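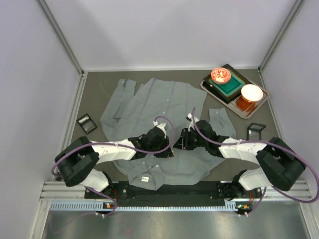

衬衫是最难叠的东西，卖叠衣板的人都这么讲。T恤不值得买一块板，毛衣卷起来也行，唯独衬衫，有领子，有袖口，有一排扣子，摊在桌上两只袖子各走各的方向，好像生来就是为了给人添麻烦。于是这几年围着一件衬衫做的生意越来越多：叠衣板、领撑、防皱纸、教学视频、周末课程。我家附近的商场里，Wiklow的收纳专柜占了电梯口最好的位置，玻璃台上永远摊着一件衬衫，店员一天叠上许多遍。

我站着看过半个下午。她叠得确实漂亮，领子立着，肩线平直，成品像从包装袋里刚抽出来。可那件衬衫浆得发硬，立起来大概能自己走路。我问能不能拿我身上这种洗过很多次的棉布衬衫试试，她笑着说回家练习一下就好。

搜索 请输入关键词 热门搜索：叠衣板 换季收纳 衬衫

我把板买回了家。板的尺寸是固定的，衬衫却有宽有窄，丈夫的那几件放上去，两侧多出一大截，要往里折两次，折出来的厚度又让板合不拢。我自己的一件短款倒是合适，可短款本来就好叠，随手两下就完了。说明书上建议“先将衣物充分抚平”，我读到这里有些生气。衣服若已经充分抚平，剩下的事谁不会做？

叠衬衫的麻烦大半在动手折叠之前。从晾衣架上收下来的衬衫，前襟往一边扭，下摆皱成一团，一只袖子缠在身子底下。要先找到领子，再顺着门襟把扣子那一条捋直，然后才轮得到袖子。捋直门襟这一步，各家教程都用一个剪辑镜头跳过去了。Tomia的线上课一共八节，讲袖子的占了三节，往后折，往下折，交叉折，每种都配一个好听的名字，讲怎么把一件皱衬衫弄平的只有开头几句话。

我把三种袖子折法都学了。差别是有的。交叉折的那种背后比较厚，摞起来容易往一边倒；往下折的最薄，拿出来穿的时候，袖子上有一道横印，正好在手肘上面一点。课程里说这道印子“穿着后会自然消失”。我穿着它坐了一上午办公室，它没有消失，到下午倒是添了别的褶子，也就看不出来了。

扣子也值得说一句。流行的说法是全部扣上再叠，领子才不会塌。照做了一个星期，我发现早上出门前要多花一段时间把它们一颗颗解开，而这段时间恰恰是收纳文章承诺替我省下来的。后来只扣最上面一颗和中间一颗，领子塌不塌，看不大出来。

做收纳内容的人很少谈挂起来这个选项，因为挂起来没有什么可教的。衣架、横杆，完了。反对的理由通常是占地方，这话对住小房子的人成立。我家的衣柜宽度有限，挂满了冬天的大衣，衬衫确实要让位。可是叠好放进抽屉的衬衫，到要穿的那天多半还得熨一遍，熨完又不舍得再叠，于是挂到门后，门后渐渐也满了。我在几个朋友家的门后都见过同样的衣服堆，其中有两家上过收费的课。

Sang出过一种抽屉隔板，专放竖着叠的衬衫，广告上一排领子整整齐齐朝上，像书脊。我承认它好看，也承认因为好看买了一套。竖放的前提是每件都叠得一样高、一样硬，抽屉还得塞到正好，少一件就全倒了。可衬衫总要拿出来穿。周一拿走一件，剩下的便开始往空处歪，到了周末，广告里的书架变成了被人翻过的旧书摊。客服的建议是用别的衣物填补空位，也就是说，为了让衬衫站着，我得养一批专门陪站的毛巾。

若说毫无所得，也不公道。折腾下来，有一件事我留下了：收衣服时不在阳台上直接团成一抱，先放到一张够大的桌面上，领口朝着自己，下摆推远，袖子一左一右拉开。地方宽敞，褶子就容易看见，用手掌从领子往下摆推过去，大部分能推平。我以前在床沿上叠，半件衣服垂在外面，叠完总是歪的，还怪自己手笨。换到餐桌上，用不着板，也用不着课，叠出来的样子跟花了钱的差不了太多。

餐桌当然要先收拾出来，这又是另一桩事。桌上常年有信件、水杯、半包饼干，把它们挪开的工夫，也够叠完两件了。Benden今年推的折叠工作台大概就是看准了这一点，一块深色台面，不用时靠墙立着，页面上写满“专属空间”。我去店里看了，台面挺稳，尺寸也合用，只是它靠墙立着的时候，挡住的正是我家抽屉柜的门。

那块叠衣板现在竖在冰箱和墙的缝里。上个月有客人来，我拿它当托盘端过一次水果，中间的折缝有点漏汁。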